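4.2 Dishes on the Floor

Households in the Adurmont sample rarely kept their plates where the floor plan said plates should be. Figure 3 comes from one of them.
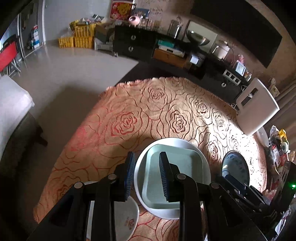 We had expected the kitchen to anchor the sorting of tableware, an assumption we now file with our other assumptions. Of the 98 households visited, 37 sorted at least part of their dishes on a rug or bare floor, usually in the living room. Respondents praised the rug for its softness and for having no other duties at that hour.

Figure 3. Plates on a round rose-patterned rug, a square mint-green one stacked on a larger white one. Yellow crates stand along the back of the room.

Matching sets were scarce. The Plevum inventory form (Bautista edition) provides a single line for "dinner service," and almost 594 plates were squeezed onto it in the margins — square with round, floral with plain. Stacks were built by size first and by loyalty second. We return to crates in Section 5, with some reluctance.

12 shares | 3 comments

ulexreader: My mother would fail your form.

plate_tectonics: Where do the bowls go?

m.k.: Section 5 link is broken.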